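2018-04-16

The flowers at work

I have been putting off writing this one, partly because I like my job and partly because every time I sit down to it I end up sounding like my grandfather on the subject of self-checkout. But a couple of people asked what happened with the robot arm, so.

For anyone new: I work at Garkance. We rent out table flowers, the artificial kind, to hotels and banquet halls. They go out in crates, they come back in crates, and in between somebody has to take every vase apart, sort the stems, pull the ones that are past saving and make the arrangements up again for the next order. There are 9 of us on the floor. In a busy month we turn over more than 3000 stems. I've been doing it long enough that I can tell a bad leaf by feel with my head turned the other way.

In November management signed up with an outfit called Drelotero to try out an arm on the vase work. We had a meeting. There were slides. The word "partner" was used for the arm, and also for us, and I don't think anyone heard the problem with that. The software that runs the thing is called Eva, and within a week people were saying "Eva's down" the way you'd say somebody was out with a cold.

They gave it a corner with flowered wallpaper and a marble-patterned table, which makes it the prettiest workstation in the building. The rest of us have gray benches and a view of the loading door.
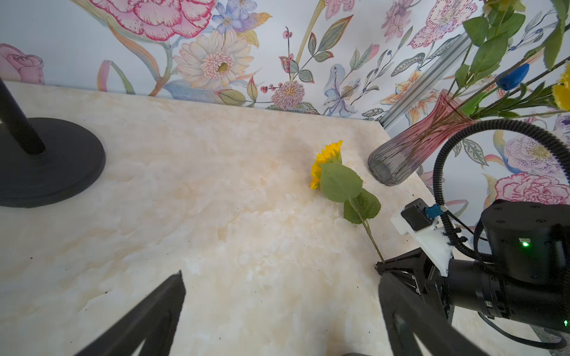
One sunflower on the table, one vase on its side, and the new hire.

I want to be fair. The arm doesn't get sore wrists, and I do. When it gets hold of a stem cleanly it's a nice thing to watch, and I've stood there with my coffee going cold more than once. It's also very slow. The figure in the slides was 50 vases a shift and I have yet to see a shift that came near it. A vase goes over and somebody walks across and stands it up. Two stems hook together by the leaves (they all hook together, that's what leaves do) and somebody walks across and unhooks them. That somebody is usually whoever has the nearest bench, and for most of the winter it was me.

Which brings me to what has changed, and it isn't what I was afraid of. Not one person has been let go. I expected that and I was wrong, at least so far. What changed is the middle of the day. I used to get into a run of it, forty minutes or so when my hands were going and I was thinking about supper or about nothing at all. Now I get ten minutes, then a chime, then I'm up. At the end of a shift I've done fewer arrangements and I'm more tired. There is no line on the sheet for walking over to the corner. I asked for one in February and was told the walking would go away as Eva improved. 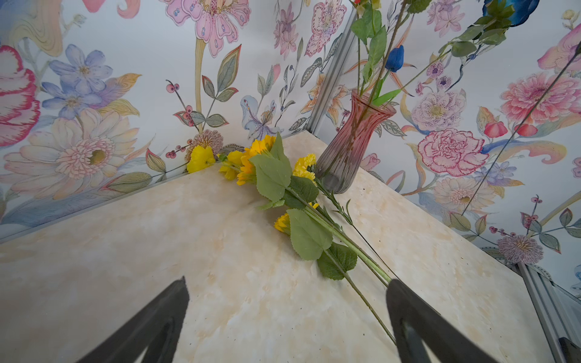 The other change is smaller and I'm probably the only one who minds it. We used to sort by look. You'd put the yellows together because they sat well together, and then you'd hold one back because it was a bit too orange, and you'd save it for something with blue in it. Now the orders are written up so the arm can follow them: so many stems, such a color, such a vase. We work from the same sheets so everything matches. The arrangements going out are fine. A hotel in Byun reordered 900 stems' worth last month and had no complaints. I look at them on the cart and couldn't tell you which ones I did.

My supervisor says to give it a year. She may be right – she was right about the new crates, which I also grumbled about, and now I'd fight anyone who tried to take them away. The Drelotero people are pleasant and they do listen. One of them spent a whole morning at my bench asking how I know when a stem is bent too far to go back in, and wrote down everything I said. I drove home flattered, and it was somewhere past the second light that I started wondering what the notes were for.

Anyway, the trial has been extended through the summer. I've asked to move to the bench by the door. It's drafty over there, but the chime is a lot fainter.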